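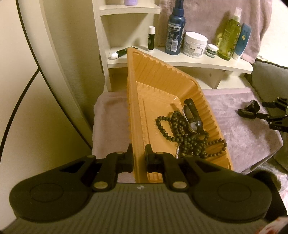
Keketell at work on the orange tray.

The brochure had called it the Keketell Personal Tidying Service, trial tier, and Tadeo Farías had signed up for it at two in the morning, the hour at which he made most of his decisions about self-improvement. The fee was 421 a month. For that, the Sorkov company promised to restore order to one (1) area of the subscriber's choosing.

He had chosen the shelf in the bedroom and whatever was near it. The form gave him 800 characters to describe the problem. He used every one of them and had to leave out the closet.

"Good morning," said Keketell, from the speaker. It had a pleasant voice, like a dentist who has already seen the X-rays. "I have the left rim of the tray. May I ask about the beads?"

"What about them?"

"Are they one object or many?"

Tadeo thought about it. The beads had come from his aunt, who had worn them to weddings and, on one occasion, to court. They had gone into the tray in February to be untangled that same evening.

"One," he said. "Emotionally."

"I don't have a category for that. I have Jewelry, Loose, and I have Jewelry, Tangled."

"Then tangled."

"Thank you. There's a watch in with them. Would you like it filed under Time?"

He had read the reviews, of course. There were 1,988 of them and they averaged out very well, though they tended to be written by people who owned four things. A man named Roman had given it five stars and attached a long essay on his sock drawer. A woman who signed herself Pliswood had given it three and wrote only that it was very thorough and she would like her mother's letters back in the wrong order, please, the way they had been.

Tadeo had skipped over that one at two in the morning. He was thinking about it now.

"Moving on to the shelf," said Keketell. "I see a jar of cream and a smaller jar. Is the smaller jar the child of the larger jar?"

"It's a different jar."

"Understood. They'll be separated."

"They can stay together. They don't mind."

There was a pause. According to the manual, a pause meant Keketell was consulting its preferences, and the subscriber should not interrupt by touching anything. Tadeo put his hands in his pockets. He was forty-four years old and he was standing in his own bedroom with his hands in his pockets.

"One of your tubes is lying down," it said at last. "Is it finished?"

"It's resting."

"Is that a joke? I can log jokes. The trial tier includes 16."

"How many have I used?"

"That was the first I was sure of."

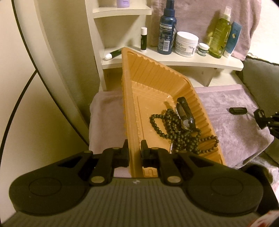 "Let's go back to the tray," said Tadeo, who felt that at least with the tray he knew where he stood.

"Of course. I can offer three outcomes. I can sort the contents by type, by color, or by when you last needed them. The third is our most popular."

"How would you know when I last needed them?"

"You tell me, and I believe you. It's in the terms."

He sat down on the floor. It was a fair question, he supposed, for 421 a month. He had never needed the beads. He had needed his aunt, fairly often, and she had been no use with a shelf either. She kept her earrings in the butter dish and her butter in the paper it came in, and she could find anything in that apartment in the dark, including you, if you were coming in late.

"Could you put it down where it was?" he said.

"Unsorted?"

"Unsorted."

"I should mention that this will be recorded as a completed task. The system only has the one button." It sounded a little embarrassed, or had been built to. "You'll receive a certificate."

"What does it say?"

"It says that order has been restored."

Tadeo considered this. He had been given certificates for less - there was one in the hall for attending a seminar on listening, most of which he had missed.

"Fine," he said. "Send it to me."

"Would you like to rate your experience while I set this down?"

He took out his phone. The five little stars came up, gray and hopeful, with a box under them for comments. He thought about Roman and his socks. Then he scrolled until he found Pliswood, and marked her review as helpful, and went to see about the closet.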